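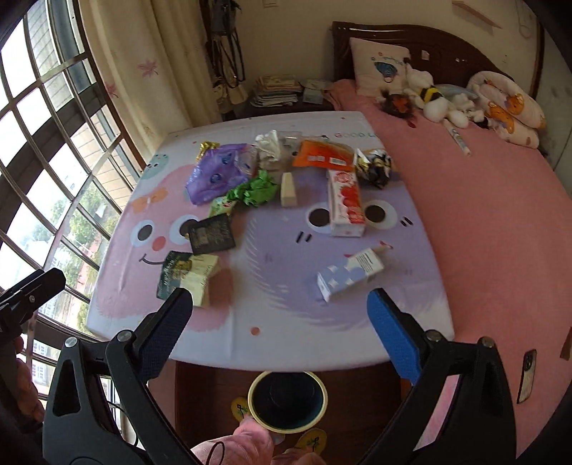
*Wrapper task, table by the window, handheld gripper, pale yellow-green packet within reach.*

December, afternoon session. Notes for me and for Kayode Usman, who takes over the sorting task next.

Task as written in the Mollow sheet: pick up one wrapper or packet at a time from the table, carry it over the front edge, drop it in the round bin on the floor. Boxes count as trash too for this one. Leave the cloth where it is.

Setup: two handheld grippers, one per hand, camera on the tool. Mapping pass first, slow sweep across the table and down to the bin, then straight into the demos. Recorder is the Inga build from last week, no changes to settings. Finger width calibrated before the first demo and again at the halfway point. Second calibration matched the first.

Target for the house is 500 demos. Running total before today was 379. I haven't added today's yet, will do it after the bad ones are pulled.

Things I noticed:

- Flat packets are the slow ones. The black square one lies flush with the cloth and the pads slide over it. What worked best was to come in low, press one finger down at the edge and close the other one toward it. Two tries were thrown out because I dragged the cloth along.
- Crumpled stuff is easy. The big purple bag and the green one can be taken from nearly any side. I tried to vary the approach so the policy doesn't learn one angle only.
- The strawberry carton needs to be taken across its width. Grabbed by one end it tips and swings on the way to the bin. Kept two swinging ones since they still landed.
- Clear plastic container: the tracker is fine, but I expect the detector to miss it. Marked those demos with the "transparent" tag.
- The cloth has big cartoon faces printed on it. Kidex training runs on plain tables only so far, so this house should help. I'd like to see if the model goes for the printed eyes or the orange dot instead of a packet. Worth checking on the first rollout.

Tracking: lost it once when I turned toward the window with the tool held high. Too much light and only trees to look at. After that I kept the tool pointed down at the table between picks and it held. The drop into the bin is the other weak spot — the view is mostly floor and the dark inside of the bin. I slowed down there and paused before opening the fingers.

Order: I started with the front items and worked back. Kayode, please do the reverse for part of your set, far row first, reaching over the near ones. Dornent asked for both orders and right now we only have one. Also mix in some left hand only. I favor the right without meaning to, and the left does mostly short reaches.

Reset between runs: take everything out of the bin, scatter it again by hand, don't line things up. My resets got neater as the afternoon went on. I could see it when I scrubbed through the later clips, so I redid the last group with a messier spread.

Files: session folder is 1898 on the shared drive, raw plus calibration. Upload finished before I left. Not checked on the server side yet.

To do:

- pull the two cloth-drag demos and the tracking loss
- update the total
- ask Mollow if a packet that lands on the floor next to the bin is a fail or if picking it up again is allowed. I had 5 of those and kept them in a separate subfolder for now
- new pad on the right tool, the left one grips better on shiny wrappers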